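17/06/2026

# Fusstead museum scheme: 300 objects on loan, very few answers

Fusstead Council wants to lend pieces of its museum to anyone with a library card. It says the plan will "bring the past home". What it hasn't said is who pays when the past comes back in bits.

Under the scheme, agreed in May, 300 items from the handling collection will go out to households for a fortnight at a time. They include flints, hats, tools and kitchenware. The museum at Crabtree, which used to show them, has been open two afternoons a week since last year's cuts.

The council points to a survey in which 316 residents said they would "consider" borrowing something. Considering is free. The same survey went to 1,272 homes, a figure that appears only in the appendix.
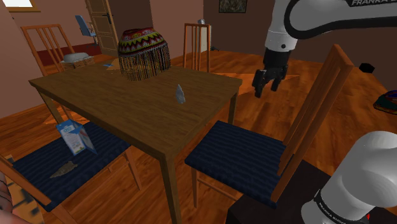 ## Who is it for?

Sipho Mabaso, who ran school visits at Crabtree for nine years, has doubts. "Children learn from an object when there's someone in the room who knows about it," he said. "Put a flint arrowhead on a dining table with no label and it's a grey stone. I'd sooner they opened the doors on a Saturday."

The council says each loan will come with a printed card. We asked to see one and were told the wording was still being settled.

Bookings are to be handled by Plitel, the firm behind the town's parking permits. Readers who have tried to renew a permit may have views on that. Plitel did not reply to our questions – neither did it reply to the three we sent in May.

## Tornetow tried it first

Neighbouring Tornetow ran a similar scheme and dropped it after one winter. Its own report blamed "low take-up", then praised the scheme as a success two pages later. Fusstead's paper quotes the second part.

A council spokeswoman said lessons had been learned and that deposits were "under review". She could not say whether borrowers would need to tell their home insurer.
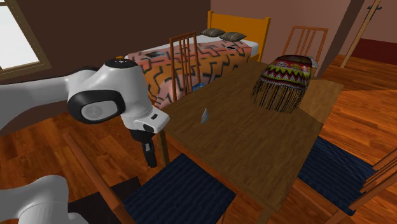 *A small grey object on a wooden dining table.*

The first loans are due out next month. The full paper can be read at the Crabtree front desk, on the afternoons when it is open.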